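Thread on how the Gillavham hockey pool scores its goalies. Several of you messaged me after the August draft and I would like to answer once. 1/

Standard setup: head-to-head, weekly matchups, two goalie slots. Skaters score on goals, assists, shots and blocks. Goalies score on wins, saves and goals against. Shutouts are a bonus on top. 2/

The problem is volume. A goalie who faces 155 shots in a week and stops most of them outscores one who faces 70 and stops nearly all of them. Our save value is too high relative to the goals-against penalty. 3/
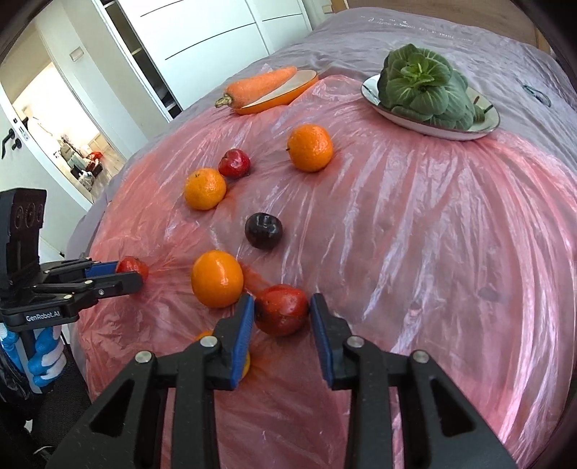

That rewards rostering goalies from bad teams. Misent did it on purpose all last season and finished first. Nothing in the rules prohibits it. The rules are what I want to change. 4/

Proposal A: cut the save value in half and leave everything else alone. Simple to enter in the league settings. Downside: wins then dominate, and wins depend mostly on the skaters in front of the goalie. 5/

Proposal B: keep the save value, double the goals-against penalty. I reran last season's matchups this way. 57 results stayed the same. Misent drops out of first. Bjarnason moves up and would have had the bye. 6/

Proposal C: switch goalies to save percentage with a minimum number of starts. This is a category stat, and we are a points league. The site does not let you mix the two. Please stop suggesting C. 7/

Separate issue: the weekly lock. Right now lineups lock player by player at puck drop. If your goalie is a late scratch in a 7:00 p.m. game, you can still swap in anyone whose game has not started. I would keep this. 8/
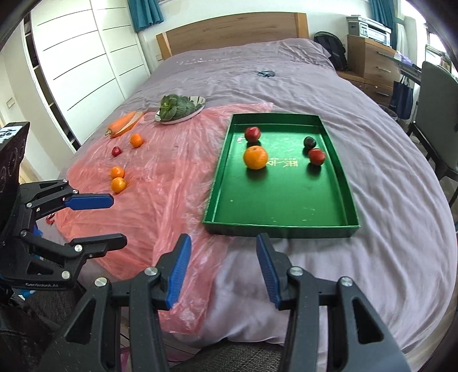
Trades next. The review window is two days, and a trade goes through unless enough managers vote against it. The Gremance trade last season sat for the full window, then processed in the middle of a matchup, and both teams lost a night of points from players stuck in limbo. I would have trades take effect at the start of the next matchup, with no exceptions. Put an empty spot on the roster the way you would put a green tray on a bed: visible, flat, out in the open, so every manager can see what is coming in and what is going out before it counts. The site has a "pending" tab for this. Use it. 9/

Injured reserve: two spots, as before. A player must carry the IR tag on the site to go in. Day-to-day does not qualify. If the tag comes off, you have until your next lineup lock to activate him or drop someone. 10/

Keeper rules are unchanged. Do not reply to this thread about keepers. 11/

Voting on A and B is open in the league chat. One vote per team, co-managers share. A tie means we play with the current settings again. Bjarnason has asked whether the change could apply to last season's standings. It cannot. 12/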